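Home | News | Business | Opinion | Events | Subscribe

Share 13 comments

The shoe that took all afternoon

Pramila Gautam wants it understood that she did not come into robotics to put shoes in boxes. She came into it, she says, to build something that could climb a hill. "A big hill, too. I had drawings. And then somebody rang up and asked whether I could pack a brogue."

She has been at Nomness long enough now to be philosophical about the hill. The company opened its workshop to visitors in October, and I went along because there was a promise of a working demonstration and a rumour of sausage rolls. The sausage rolls were gone by the time I had signed in. The demonstration was still going, and Gautam talked me through it without once taking her eyes off the table.

"People come in expecting the big moment," she said. "They want it to do a backflip. Then they see a shoe and some tissue paper and you can watch their faces go. But stay for a bit. Tissue paper is horrible. I would sooner give it an egg."

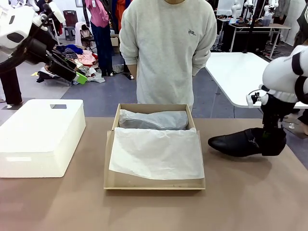 NOMNESS WORKSHOP, October – The trouble with tissue, Gautam explained, is that it is never the same shape twice. A shoe is a shoe. You can measure it, and it will be that size again after lunch. A sheet of tissue has its own opinions, and it changes them whenever something brushes past.

"You and I do it by feel," she said. "You fold it over, you give it a pat, you don't think about it. Try writing down what the pat is. I've got 2 pages on the pat and I'm not happy with either of them."

The arms move slowly, and she makes no apology for that. I asked how the speed compared with a person in a stockroom, and she laughed hard enough that a man at the next bench looked over.

"A person in a stockroom would have gone home by now. If you've come for speed, the stockroom wins. I've worked in one. I was quick, and I was very bored, and my wrists hurt."

That was at Macedo, a shoe wholesaler where she spent 10 months between degrees, and where she says she learned everything she knows about cardboard. She is very good on cardboard. She can tell you which lids bow in the damp and which ones spring open when you turn your back. I have met wine people with less to say about their subject.

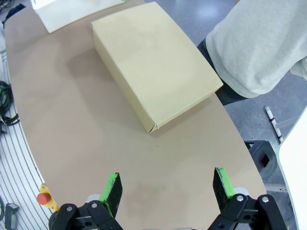

The lid, she went on, is where most of the arguments happen. Her half of the team thinks it should be treated as a job of its own, with its own practice runs. The other half thinks a lid is just the last bit of packing a box and should be learned along with everything else. The two halves eat lunch together and are perfectly civil, she said, provided the subject of lids doesn't come up.

"I'm right, by the way," she added. "You can print that."

What the robots are learning from is practice runs, a great many of them. Gautam's own tally stood at 1,320 on the morning I visited, and she keeps it in pencil on the inside cover of an exercise book. There is software for this, which the company bought from a firm called Cindix, and she uses that as well. She prefers the book. "The book has never asked me to update it."

I wondered whether it ever got dull, seeing so many boxes go by.

"Oh, it's very dull," she said cheerfully. "It's dull the way fishing is dull. You sit there and sit there, and then one finger goes under the edge just so, and you make a noise you wouldn't want your mother to hear."

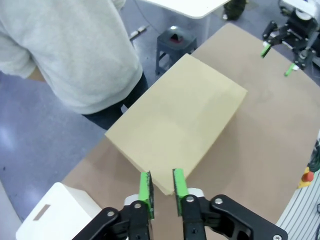
Visitors, in her experience, ask one of two things. The first is whether it will take their job, and they ask it quietly. The second is whether it can fold a fitted sheet, and they ask that one quite loudly.

"On the first, I try to be straight with them. I don't know. I know what it does on this table, with this kind of box, and I know how much fuss it takes to get there. If somebody tells you they know what it'll be doing in ten years, check your wallet."

And the fitted sheet?

"No. I can't do it either."

She is less patient with the glossier end of her own trade. A few months back she sat through a launch by Gornov, a rival outfit, at which a machine packed a hamper to music. The lights were purple. Gautam counted the cuts in the video, out of what she calls professional spite, and gave up when the cello came in.

"It was a lovely video," she said. "I'd have liked to see the table afterwards. I always want to see the table afterwards."

Her own table has scuffs on it, and there is no music at all. When I asked if she had thought about putting some on for the open day, she seemed to consider it seriously, then said the neighbours had been very decent about the compressor and she didn't want to push it. 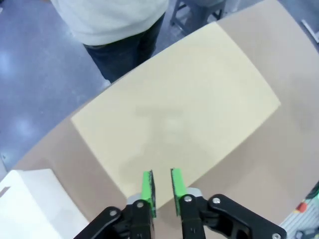 BUSINESS & TECHNOLOGY

By four o'clock most of the visitors had drifted off, and Gautam was explaining corrugated board to a boy of primary school age who had asked, reasonably enough, why the robot had green fingers. She told him he was the first person all day to ask a sensible question, and then answered a different one, at length, about corners.

I asked what would count as finished. She thought about it for longer than I expected.

"A pair of shoes, tissue folded, lid on, and I'm in the other room," she said. "That's it. Me in the other room with a cup of tea, not listening. I'm a fair way off. I can do the cup of tea."

And the hill?

"I've still got the drawings," she said, and went to look for her pencil.

Share 13 comments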